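Do you need a detox tea in June?

A friend of mine, Anju Tripathi, spent part of last Saturday telling me I should try Detix. It's a tea. You drink it for 12 days, morning and night, and by the end your body has been "cleared". Cleared of what, I asked. Toxins, she said. Which ones? She looked at the back of the packet, and so did I, and the packet didn't say.

I have been here before. A few years ago it was charcoal in lemonade, and before that a foot patch that went brown overnight and was meant to prove something. I tried the patch on a damp flannel. It went brown as well. 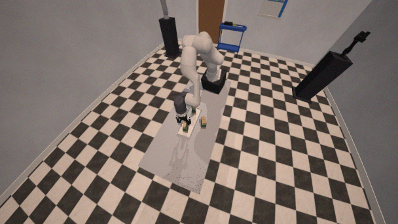

My trouble with the tea is that the main ingredient is senna, and senna is a laxative. Of course you feel lighter. You'd feel lighter after a bad prawn. Most of what comes off is water, and it goes back on when you start eating and drinking as normal.

Anju's answer was that she slept better. I believe her. She had also given up wine, stopped eating after eight and gone to bed at 10 – all of it on the leaflet, in smaller print than the tea. I'd like to see someone do the leaflet without the tea, but there's no money in selling that.
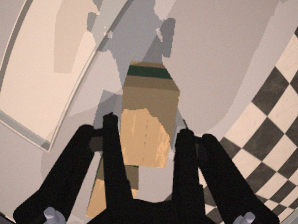 So what clears the body out, if the tea doesn't?

Your liver and kidneys, all day long, for nothing. If they stop doing it you need a doctor, and quickly.

Eglė Adomaitis, who used to share an office with me, wrote in after my last post on this to say I was being mean about a harmless cup of tea. Perhaps. But taking a laxative every day for nearly a fortnight isn't something I'd call harmless, and I'd want to ask a pharmacist first if I took any other tablets.

Anju has half a box left. I've offered her some ordinary mint.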